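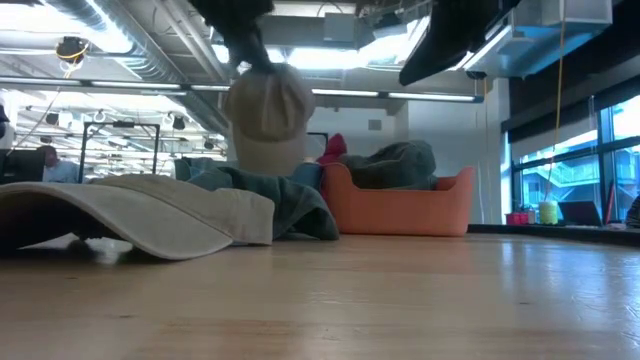
Una gorra beis y una toalla sobre la mesa de madera.

En Joter llevamos las flores en la cabeza desde bastante antes de tener tienda. La fundadora, Chiamaka Okonkwo, empezó cultivando dalias y ranúnculos en una parcela alquilada a las afueras de Grandale, y los vecinos acabaron llamando a su puerta cada vez que había una boda, un bautizo o simplemente un cumpleaños que pedía algo bonito en el centro de la mesa (¡y menudos cumpleaños hemos visto!).

Hoy somos 13 personas repartidas entre el vivero y el taller de la calle Dauda, y plantamos 4.000 bulbos cada otoño, casi todos a mano. Trabajamos con flor de temporada, así que en julio encontrarás zinnias y girasoles, y si nos pides peonías te diremos con mucho cariño que vuelvas en primavera.

Además de los ramos y los encargos para celebraciones, damos dos cursos al año: uno de arreglo floral para principiantes y otro, el Geten, dedicado al huerto de flor cortada, para quien tiene un trocito de tierra o un balcón generoso y no sabe por dónde empezar. Los grupos son pequeños y siempre se alargan más de lo previsto, porque entre tijeras y café la conversación se nos va de las manos.

Ven a vernos cuando quieras, y si el portón está cerrado, toca la campana con ganas, que solemos estar al fondo, en el invernadero.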